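**Ticket status:** Resolved, monitoring
**Opened:** 13 May 2018
**Service:** Zollard booking portal, Plolon payment module
**Reported by:** Hedegaard Community Centre, front office

Members renewing through the portal are being charged the correct amount, but no receipt is issued and the renewal remains marked "Pending".

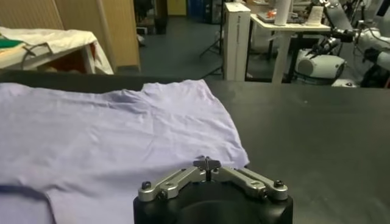 Front office replied that the fault affects concession renewals only, that full-fee members receive their receipts within minutes, and that cancelling a pending renewal does not release the charge. The office asked that no further cancellations be attempted until the cause is known.

**Initial assessment**

Priority set to 2. The portal log shows the payment confirmation arriving from Plolon and being rejected at the matching step:

`confirmation rejected: amount does not match invoice`

The concession discount is applied at checkout. The invoice held by the portal still carries the full fee. The two records therefore disagree, and the confirmation is set aside without notice to the member or the office.

**Steps taken**

1. Cleared the portal cache and resubmitted one held confirmation. Rejected again with the same message.
2. Compared the fee table with the copy retained from March. The concession category had been re-created under a new code, and the invoice template still referred to the old one.
3. Updated the template to the new code on the test site at Justamberg. Two test renewals completed and receipts were issued.
4. Applied the same change to the live portal after close of business.
5. Released the 13 held confirmations in a single batch. All were matched.

**Note on the log file**

The rejection log is limited to 2000 lines and overwrites the oldest entries. Any centre that has changed its fee categories should check its pending list by hand, as earlier rejections may no longer be recorded.

**Outstanding**

- Hedegaard to confirm that receipts have reached the affected members.
- One cancelled renewal requires a manual refund through Plolon. The request has been lodged and a reference will be added to this ticket.
- Zollard to consider an alert to the front office when a confirmation is set aside.

Please reply to this ticket if a concession renewal remains pending for more than one hour.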